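Jultberg Hands File Box Handling to Two-Armed Robot

Jultberg has started using a two-armed robot to handle file boxes in its records office. The robot works at the same wooden cabinets the staff use, and the furniture has stayed as it was.

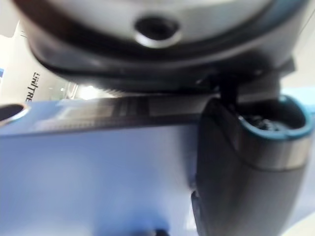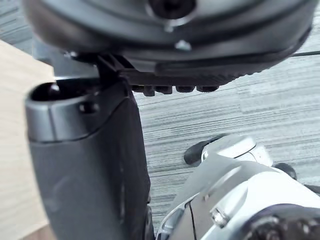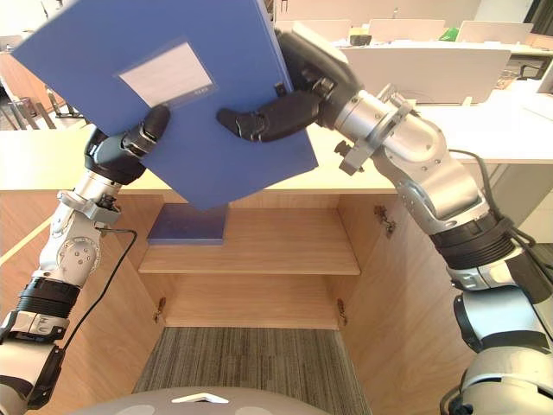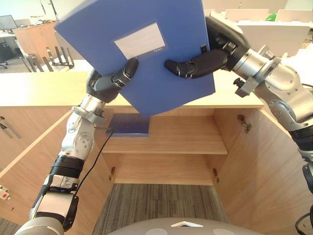 File box handling at Jultberg, with two views from the wrist and two from the head.

What changes for staff

The records team has 11 people. Until April, three of them spent part of each shift lifting boxes in and out of low cabinets. Those hours now go to indexing and to answering requests from other departments – work that had been falling behind.

"Most of us were glad to stop bending down to the bottom shelf," said Imelda Belmonte, records supervisor at Jultberg. "We still decide what goes where, and we still check the labels."

No jobs have been cut. Four employees have been trained to start, stop and supervise the robot. Training was run by Drestesico and took 13 hours per person. Staff can stop the robot at any time and finish a job by hand.

Jultberg will decide on a second robot for its Catacutan office after hearing from both teams.

Recent news
- Mesance scanning room reopens
- New opening hours at Catacutan
- Jultberg updates its lifting guidelines

Last updated: April

Contact the press office | © Jultberg | Back to top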